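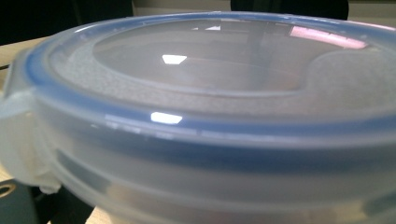
The round one with the blue rim, my favorite of all of them.

March 12, 2026

I promised in my last post that I will write about the kitchen cabinet, the one under the counter where all the food containers live. It took me an entire evening, and I want to write it down while I still remember how I did it.

First, some history. When I moved to Vostthorpe, I had one pot, two plates and no containers at all. I kept the soup in the pot, and the pot stood in the refrigerator, and then of course I could not cook anything else. A neighbor gave me a bag of old ice cream tubs. Later I started to buy proper containers, mostly from the Skendora shop near the bus station, and I never threw away the tubs. So you can imagine the cabinet. Every time I opened the door, something fell on my foot.

I took everything out and put it on the floor. Then I matched each body with its lid. This is slow work, because many lids look the same until you try to press them on. Lids that had no body went into one bag, and bodies without a lid went into a box for screws, buttons and seeds. I kept two without lids for washing berries.

The rule I made for myself is that a container can stay if I used it this winter. The round one in the photo passed very easily. It is milky plastic, and the lid has this pale blue band at the edge and a smoother part in the middle. I use it for cooked rice, for cut melon, and sometimes for the dough of my grandmother's flat bread when it must rest overnight. Square containers fit better on the shelf, I know this. But it is easier to get the last spoon of rice from a round one, there are no corners.

For smell and stains I tried what a reader wrote to me after the post on the oven: a paste from baking soda and a little water, left on for 60 minutes and then washed with warm water. For onion smell it worked well. For tomato sauce, not so much. Two of my tubs are orange forever, and I have accepted it.

Now the containers stand in the cabinet one inside the other, and the lids stand on their side in a narrow basket from the Mansour market. I paid 6 for it, and I was ready to pay more. I also wrote on a piece of tape what is the volume of the biggest ones, so I do not have to guess when I freeze broth. The largest holds 2000 ml, the small ones for sauce only 200.

I still did not decide about the glass jars. They are on the balcony in a carton, over 60 of them, and my sister wants half for her plum jam. If she comes to take them before the end of March, I will have a free shelf, and then I can finally move the flour out of the hallway.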